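Microfibre Cloth Care: Frequently Asked Questions
Mollard Textile Supplies > Help > Washing and storage

These answers cover the flat-woven and looped microfibre cloths in the Bosuleo range. Cotton dusters and chamois leathers have their own pages.

What are the cloths made of?

All Bosuleo cloths are a blend of polyester and polyamide. The fibres are split during finishing, which gives them the wedge-shaped edges that pick up dust and grease. The blend ratio is printed on the sewn label. Cloths bought without a label come from trade packs, and the ratio is given on the outer sleeve.

Do new cloths need washing before first use?

Yes. Wash them once on their own. New cloths carry loose fibre from cutting, and the darker and brighter shades can release a little dye in the first wash. Do not put them in with white laundry until they have been through at least 2 washes.

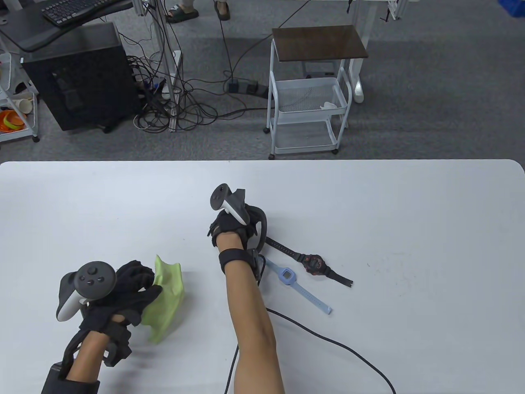
Lime-green cloth on a white tabletop.

What temperature should I use?

Wash at 40 degrees for ordinary household dust and at 60 degrees for kitchen grease. The cloths will tolerate hotter washes, but repeated boiling stiffens the fibre ends and shortens the working life. Use a liquid detergent. Powder that does not dissolve fully can lodge in the pile and leave marks on glass.

Can I use fabric softener?

No. Softener coats the fibres and stops them absorbing water. If a cloth has been washed with softener by mistake, run it through two plain washes at 60 degrees with a small amount of detergent. Most cloths recover. If water still beads on the surface afterwards, keep that cloth for rough work.

Can they be tumble dried?

On low heat only, and without dryer sheets. Line drying is preferred. Do not dry them with cotton towels, which shed lint that is difficult to remove.

How do I sort cloths by colour?

The colours carry no technical meaning. Fibre, weight and edge finish are the same across a product line, so any colour can be given to any room. Many sites already have a colour scheme of their own, and the cloths should follow it. Once a colour has been set for washrooms it should stay there, and be washed separately.

How should cloths be folded?

Fold in half and then in half again. This gives eight working faces. Turn to a fresh face when the one in use stops picking up. For storage, keep them flat in a closed drawer or lidded box.

How many washes will a cloth last?

The Burkton weave is rated for 100 washes at 60 degrees. The heavier Fahmy weave is rated for 616 at the same temperature. The ratings assume no bleach and no softener.

Can I bleach them?

Chlorine bleach breaks down polyamide and must not be used. Oxygen-based stain removers are acceptable up to 40 degrees.

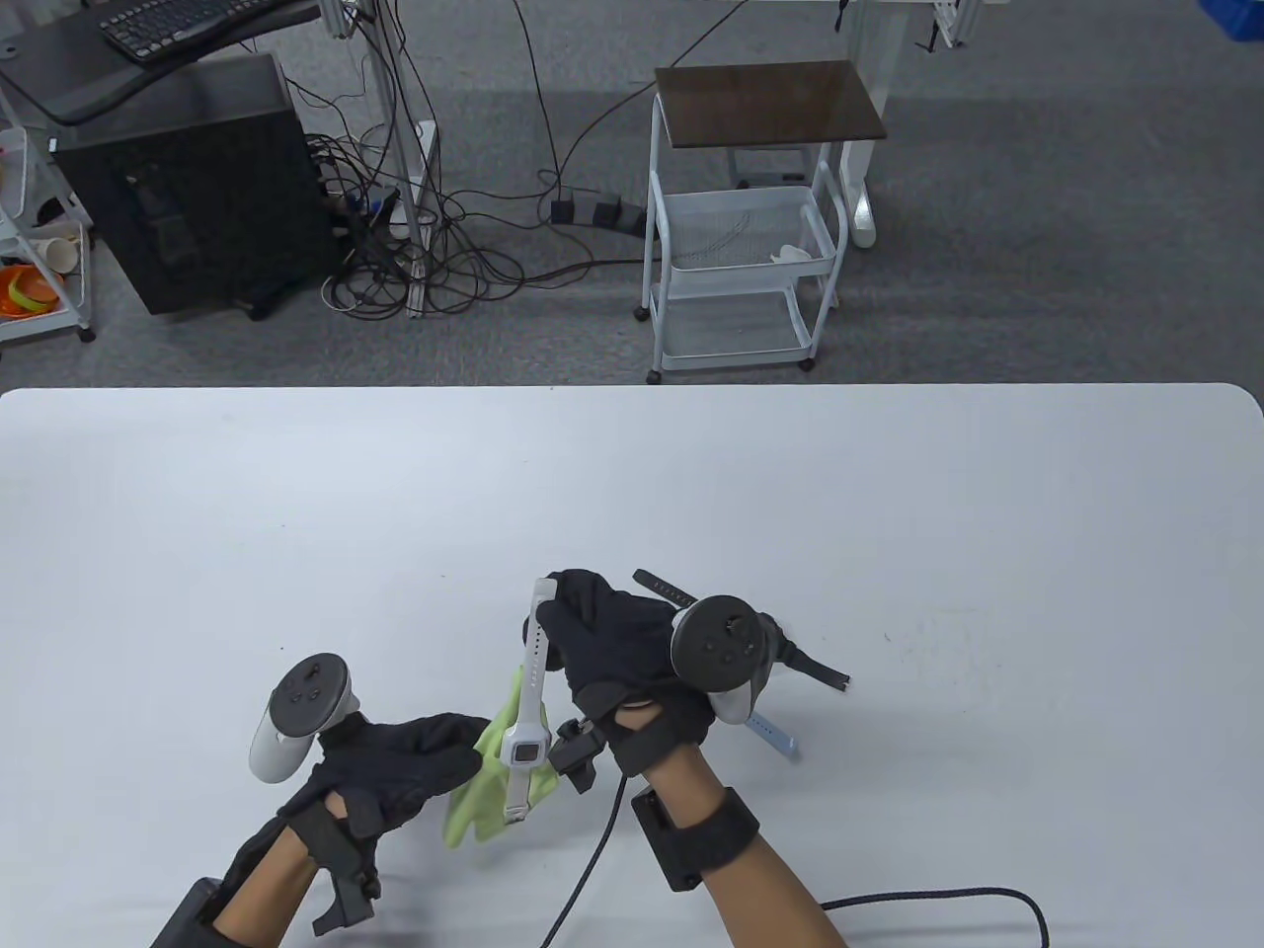
Mollard Product Care Desk | Last updated 8 Apr 2020

Why does my cloth leave streaks on glass?

Usually there is too much water or too much product. Wring the cloth until it no longer drips, wipe in one direction, then finish with a dry cloth of the flat-woven type. Looped cloths are not intended for glass.

Are the cloths safe on screens and lacquered surfaces?

Flat-woven cloths are suitable if clean and free of grit. Cut off the sewn label first. Test lacquer on a hidden area.

What sizes are in the trade pack?

Trade pack 107 contains one size only, 40 x 40 cm. The 30 cm size was withdrawn in March and remaining stock is sold singly.

Can old cloths be recycled?

Not through household collections in most areas. Check with your local council before putting them in a textile bank.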